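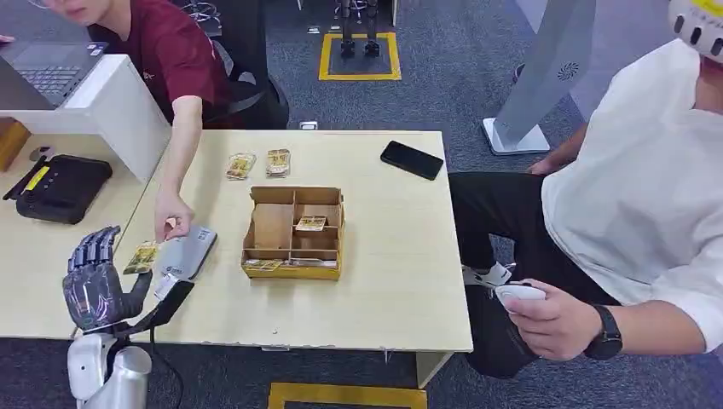 Fingertips holding a small card over a light wooden table.

Drawing for Beginners, Trollmont Evening Courses
Handout 2: Light and shade on round things
Thursday, October 18, 2018

Okay, last time we did boxes, and I know some of you are sick of boxes. Tonight we go round! Same idea, though. Light comes from somewhere, it hits a surface, and the surface gets darker as it turns away. On a box the change happens at an edge, all at once. On a mug or a pipe it happens bit by bit, and that slow slide from light to dark is what makes your eye believe in the roundness.

Words I'll be using a lot:

Highlight: the lightest spot. Leave the paper alone here, or lift it out later with the eraser.
Halftone: everything between the light and the real dark. Most of your pencil time goes into this.
Core shadow: the darkest band on the form itself. It usually sits a little way in from the edge (I drew mine right on the edge for years and everything looked like a cardboard cutout).
Cast shadow: what the thing drops on the table.

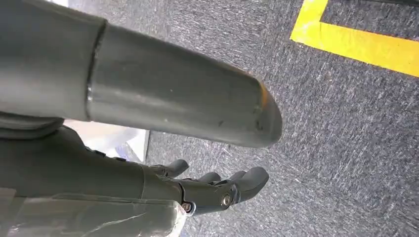 Shiny objects are a pain to start with. A chrome kettle has the window in it, and your sweater, and half the kitchen, and you end up drawing all of that instead of the kettle. So go matte if you can. The big gray cylinder in the photo is the sort of surface I mean: the highlights along the upper curve are soft, with no hard white stripe. Look at the thin seam running around it, too. It's a curved line, and that curve tells you the form is round before you've put down any shading at all. Any band or label does the same job, so please don't draw them straight. Scratches and little specks go in last, and only a few of them.

Pencils: a 2B and a 4B will get you through tonight. I like the Norineo ones but whatever is in your drawer is fine. For paper, the Leite pad from the supply list has a bit of tooth and takes layers nicely. Keep the layers light and go over them again and again. If the page starts to shine, you've pressed too hard, so switch to the softer pencil.

In class: one cylinder, 15 minutes, one lamp, from the left. Then turn the page, move the lamp and do it again. Squint a lot!

At home: pick one plain round object and draw it on 2 different days. Bring both drawings, even the ugly one. We're in the Nunitance room next week, up the back stairs, and the lamps there are much better.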